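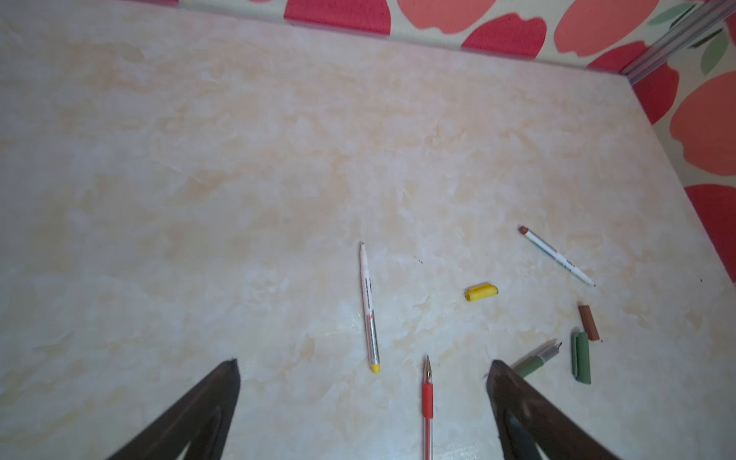 A marble-patterned tabletop against patterned wallpaper.

Wallpaper is paper (or something papery) pasted on walls to make them prettier, and I could go on about it for hours! It's sold in rolls, and you hang it in strips called drops, matching the pattern as you go. Big patterns waste more paper, so I always buy 2 extra rolls. My favourite maker is Cirell, a small firm with roughly 100 designs, mostly fruit and leaves. Their Clarkenus range came out one April and I papered my hall in it – twice, after I hung the first drop upside down.

Lining paper goes up first if the plaster is rough. Leave pasted paper folded for 5 minutes to soak, unless it's the paste-the-wall sort.

We use cookies to improve your visit. Accept | Manage settings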